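How to Get an Old Sign Looked After Before It Disappears

I've been chasing old roadside signs for long enough that I have opinions, and the one I get asked about most is what to do when you drive past a favorite and there's a ladder against it. Or a dumpster next to it. Or a big banner that says "Coming Soon" hanging over the good part. So I'm writing down the way I go about it, using the Starkmont Motor Court sign as my main case because it's the one I know best and I still have all my notes.

Start with the paperwork, even if you're itching to start with the phone. Most towns of any size keep sign permits, and the permit will usually tell you who put the sign up, how tall it was supposed to be, and sometimes who built it. Ask at the planning counter for the "sign file" or the "address file" for the property. Those are two different folders in a lot of places, so ask for both. In Gonport they're kept on different floors, and I went home happy with one folder the first time and had to drive back on a Friday for the other one. The second folder was the good one, of course. It had the builder's drawing in it, with the colors written in pencil along the side.

Write down the permit number for every change, including the boring ones. The Starkmont sign had a permit for a new transformer and a permit for taking the word "Steam" off "Steam Heat," and that second one turned out to be really useful later when somebody claimed the sign had been altered beyond recognition. One word! I had the paper to show it was one word.

Next, find out who owns it now. I don't mean who runs the business. The motel operator, the landlord and the sign company can be three separate parties, and plenty of old signs are leased, so the folks behind the front desk may have no say at all. County property records will give you the landowner. For the sign, look low on the pole or on the bottom of the cabinet for a small metal plate or a painted name. Mine said Follar, which was a sign shop that had been bought up, and it took me two evenings to work out who had bought it. Old phone directories at the library are great for this (go forward a year at a time and watch the ads change hands).

Now go take pictures. Go in daylight and go again after dark, and do it before you contact a soul, because once people know there's interest things can move fast. My list for a neon sign goes like this:

Both faces, straight on, from across the street.
Each word or figure by itself, as close as you can get from public ground.
The pole, the base and the place where the power comes in.
The whole thing lit, plus a short video if anything blinks or chases.
The neighbors on each side, so people can see where it stands.

Stay on the sidewalk unless you've been invited in. If you do get invited in, ask whether there's anything in the back room. Owners hang on to the oddest bits. At Starkmont I was shown a box of key tags and a spare letter M, and the M matched the porcelain enamel on the sign so well that we were able to get the original red from the back of it, where the sun never reached.

A word on video, because I get grief about mine. Hold the camera still for longer than feels natural. Count through the full sequence twice and then let it run a bit more. The Starkmont arrow has 21 bulb sockets, and the pattern goes by quicker than you'd think, so my first few clips all ended right when it was getting interesting. Prop your elbows on the car roof if you didn't bring a tripod. And please say the location out loud at the beginning, since files get renamed and lost and your voice will still be in there.

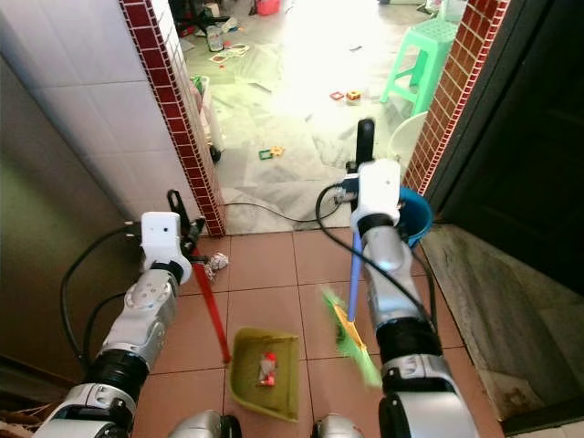 Okay, so now you've got a file. Time to make contact, and I do this by letter first. An actual letter, one page, with a nice print of the sign lit up at night tucked inside. It's amazing how many owners have never had a decent picture of their own sign. I say who I am, I say I love the thing, and I ask one easy question, usually when it was last serviced. I don't bring up saving it. If you come in hot with the word "landmark" in your first paragraph, a lot of owners hear "somebody is about to tell me what to do with my building," and that's the end of your nice chat.

Give it two weeks and then call. Mid-afternoon works best for motels - checkout is done and the evening rush hasn't started. For restaurants I'd say the same, and for bars you're better off just going in and buying something.

When you get somebody on the phone, ask what bothers them about the sign. Let them complain! Nine times out of ten it's the electric bill, the repair bill or a letter from the insurance people. Those are all things you can help with. I keep a short list of tube benders who still do house calls, and I offer to be the one who gets the quote. For Starkmont the first number the owner had been given was for a full replacement in plastic. The repair quote I brought back was $2000, and that covered the transformer, two broken tubes and a day of the bucket truck. It was a very different conversation after that.

If the owner isn't the problem and the city is, you'll want to read the sign code. It's dull, but look for three words in particular: "nonconforming," "abandoned" and "abatement." A lot of old signs are only legal because they were there first, and they can lose that if they go dark too long or come down for repairs without the right permit. So never, ever let a well-meaning sign company take an old pole sign down "just for the winter" until you've got it in writing that it can go back up. Gonport gives you a set number of days and they do count them.

Then bring in other people. I used to skip this because I'm shy, and I lost a really sweet bowling pin on Isah Avenue that way. For Starkmont I set a jar and a signup sheet on the counter of the coffee shop across the street and got 29 names by the end of the weekend, mostly people who could see the arrow from their bedroom windows. Twenty-nine doesn't sound like a movement, but they all lived within walking distance and the council office noticed that. Ask each person to write in their own words, too. Form letters get put in one pile and read once.

When you do write to an official, keep it to what you want and by when. Mine said: please schedule the sign for historic review before the demolition permit is heard, and here are the two permit numbers. I attached the night photo again. I always attach the night photo.

Last thing, and do it even if you lose. Make two copies of your file. One goes to the local history room at the library, and they'll generally take it if it's labeled and fits in a box. The other stays with you. Put the builder's name on the front, the address, and the colors if you've got them. The Starkmont arrow is back up and running as of October, though the bottom three bulbs are on some kind of timer now and I'm still writing letters about that.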